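Brildale Menus: a data card

March
By Yufang Kong

Brildale Menus is a collection of 1,346 restaurant menu entries from Brildale and the river side of Drallville, typed up by hand and tagged by dish, course and cooking method. We started it to answer one small question (how many places still make their own dumpling wrappers?) and got completely carried away. There is so much good eating in these two towns, and a menu tells you a lot about a kitchen if you read it slowly!

## What's in it

Each row is one dish as printed on one menu. The main file is `dishes.csv`, with these columns:

- `restaurant` – the name on the sign, so Yuan and Basa appear just like that
- `dish` – exactly as printed, spelling and all
- `course` – starter, main, side, dessert, drink or snack
- `method` – grilled, steamed, fried, baked, raw, or `unknown`
- `blurb` – the menu's own description, if it has one
- `season` – filled in only when the menu says so

The blurbs are my favorite part. Basa's lamb shoulder gets a whole paragraph, while its lentil soup gets the single word "hot." Both are in there word for word.
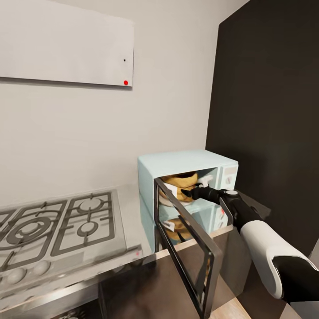 ## How the tags were made

Krishnamoorthy Menon and I tagged every row separately and then sat down together over the ones where we disagreed. Most of the arguments were over `method`. A charred eggplant that is then baked with cheese counts as baked, going by the last step before the plate. Smoked fish went back and forth for weeks and ended up under `unknown` unless the blurb says how it was smoked.

Tasting menus are split into single dishes and share a `set_id`, which lives in `sets.csv`. Prices are left out. They changed too fast for us to keep up, and half the fish is at market price anyway.

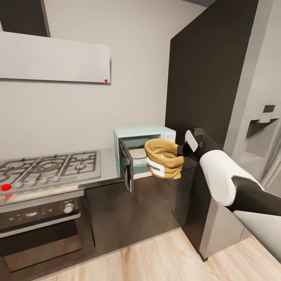

Last changed: March, version 2

## Known gaps

Lunch specials written on chalkboards are badly covered. Yuan changes its board daily and we only caught about 30 of those dishes. Drinks are thin as well, with plenty of tea and almost no wine.

Some dish names were translated by the restaurants themselves, and we kept their English. "Mouth-happy chicken" is a real dish and a very good one – order it with the pickled greens. If you want to match dishes across restaurants, please work from `dish_plain`, a cleaned-up version of the name with accents and extra spaces removed.
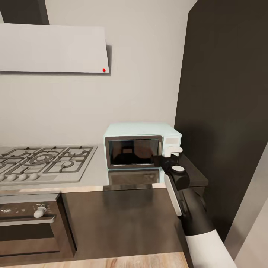

The same goes for regional names. Drallville menus say "hand cakes" for what Brildale calls "griddle bread," and `dish_plain` does not merge the two. There's a short list of pairs like this in `synonyms.txt`, and we'd love more of them.

## Using it

Free for any use, with a credit to both of us. Corrections are very welcome, best sent with the row number and the wording on the menu.

Recent items

- Dessert blurbs, sorted by length
- Griddle bread in Brildale: where to start
- Notes on tagging soups
- Yuan's winter menu, row by row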